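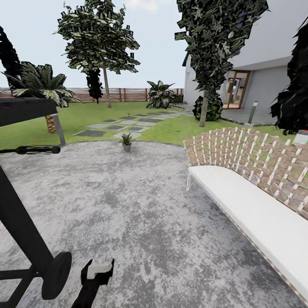
The simulated backyard, with the arm coming in on the left and the potted succulent at the edge of the patio.

Went to a robot open day and most of it was on a screen. Is that normal, and what should I ask when I go back?

6 minute read

posted by mulch_and_gears

So I finally made it to the open day at Idov, the robotics place out past the fairgrounds in Palemance. I've been driving by it for years and always figured it was a dentist supply company or something. They had the doors open from 9 to early afternoon, free parking (I got the old Honda wedged in between two vans), coffee, the whole deal.

I'm not a tech person. I run a small yard care business with my brother-in-law, mostly patios and beds and some irrigation, and I went because the flyer said "household and outdoor tasks" and I wanted to see if a robot was going to be hauling planters around for me any time soon.

Here's my problem. I got there expecting a big arm in the middle of the room doing stuff, and there was one, and it did do stuff. But the part they spent the most time on was in a simulator they call Plandar. You stand at a big monitor and it's a backyard. Concrete patio, lawn, stepping stones going up to a white modern house, a slatted wood fence in back, a bench with that crisscross strap backrest my customers all want right now. And a black arm poking in at the side, in the yard, like it was a person's arm. The job that session was "the plant," meaning the small succulent in the gray pot sitting right where the patio meets the grass. The woman running it would start a try, we'd watch, she'd reset, and off it went again. Sometimes it got hold of the pot, sometimes it shoved it into the lawn, and one time the pot just sort of buzzed in place like a phone on a table, which got a laugh.

She said they'd done 2,000 tries at that one job before the open day. In the computer, I mean. Then they took us over to the real arm and it picked up a real pot off a real table, and it did fine, but it only did it a few times and then the tour moved on.

I came home kind of excited and kind of feeling like I'd been shown a video game. My brother-in-law is firmly in the video game camp. They're doing a second visit for small business people and I signed up. So:

Is it normal for a robot demo to be mostly simulated? Does picking up a pot in a fake yard mean anything for a real one? And what would you ask them if you were me? I froze up last time and the only thing I asked was where the bathroom was.

posted by tinsnips40

Very normal. I worked in a plant that made pump housings and we had robots on the line long before I retired, and even then the programming was done on a computer first so you didn't run a very expensive arm into a very expensive fixture. What you saw is a fancier version of that. The 2,000 tries sounds like a lot until you remember no one has to walk over and pick the pot up out of the grass.

What I would pay attention to is the gap between the two. In a simulator the pot weighs what somebody typed in. Friction is what somebody typed in. You do patios, so you already know concrete isn't the same from one yard to the next, or from the shady side to the sunny side. Ask them which of those things they change from one try to the next. If every try has the same pot in the same spot on the same slab, the arm has learned one pot. If they move it, tip it, make it heavier, change the light and so on, you've got something better.

Also ask how the real arm did on its very first real try. They'll have that number or they'll have a story, and either one will tell you plenty. When we moved a program from the computer to the floor, the first run was always slow with a hand on the stop button, and I never once saw it go perfectly.

Questions I'd bring, in no special order:

- What happens when it drops something? Does it know?
- How heavy a pot before it quits?
- Has it been tried outdoors, with wind and dirt?
- Who fixes it and how far away are they?
- What does it do if a dog walks up?

That last one isn't a joke. You have customers with dogs.

posted by gravelqueen

OMG I was at this too!! I think I was in the group after yours because our guide said the people before us had asked good questions so somebody in your bunch must have (maybe it was the bathroom one, sorry).

I loved the yard. I kept looking at the landscaping more than the robot to be perfectly fair about it. The stepping stones in alternating dark and light, I've got a client who would flip for that, and I got my phone out and made a note about it while everybody else was asking about motors. The bench cushion is way too white for anybody with kids but you know, it's a computer, it never has to get washed.

But to your question - I did ask ours why they bothered making the yard so nice if the job was only a pot. He said the arm finds the pot by looking, so the stuff behind the pot matters, and a busy yard with trees and palm fronds and a fence is harder to look at than a gray box. He said they had 12 backyards and wanted to get to 1,000 by mixing and matching parts. I don't know if that's a good number or not, but it made the fake yard make more sense to me. Before that I figured it was to impress us. (It probably was a little bit to impress us.)

As for what to ask, ask if they'd take pictures or measurements from REAL yards. I offered mine and he wrote my email down. Haven't heard back, but it's only been a couple weeks. If you've got customers who don't mind, you could be useful to them, and then you'd get in the door without waiting for an open day.

I wouldn't plan on it hauling planters for you though. The ones I move take two people and some bad language.

posted by dropcloth

its a demo. demos are for selling. if they let you put your own pot down on the real table and it picks it up then be impressed. bring a pot in the truck

posted by mulch_and_gears

Thank you all, this is way more than I expected. I'm bringing a pot. I'm bringing three pots, an ugly terra cotta one with a chip, a plastic nursery one that folds if you look at it, and a glazed one that's slick as anything. I'll call ahead so I don't look like a crazy person walking in with an armload of planters.

And tinsnips40, I printed your list and stuck it on the dash. The dog question goes first.

Comments

fernbank_lou: My nephew's class did the October tour and they let the kids drive the arm in the simulator with a controller. Ask about that, mine wouldn't stop talking about it. He knocked the plant over and was very proud.

halfday: Do they still have the parking across the road? The lot in front fills up fast.

mulch_and_gears: Didn't see any parking across the road but I wasn't looking. I got there right at opening and it was already tight.

tinsnips40: Wrap the glazed pot in a towel for the drive.

gravelqueen: Report back!! Especially the nursery pot, I've got twenty bucks that says it folds.

Last edited 4 November 2022

Contact us | Copyright Palemance Neighbor Help | Back to top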